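4.2 Limpeza dos dedos da garra

1. Leve o braço à posição de serviço e pare o programa no controlador Irkero.
2. Passe um pano seco nas pontas dos dois dedos.
3. Coloque as embalagens amarrotadas sob a garra.

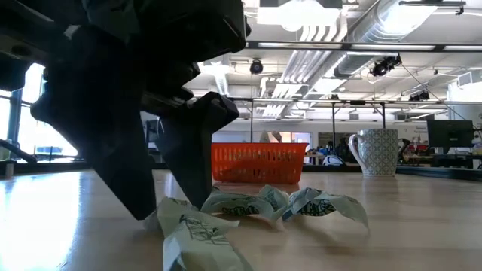 Figura 26. Garra sobre as embalagens, com o cesto laranja atrás.

CUIDADO: não ponha as mãos entre os dedos com o braço energizado.

4. Repita no segundo braço e confira se os cabos não ficam presos nas juntas.
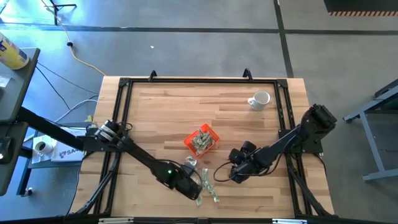

5. Reinicie o programa em velocidade reduzida. Repita a limpeza a cada 500 ciclos.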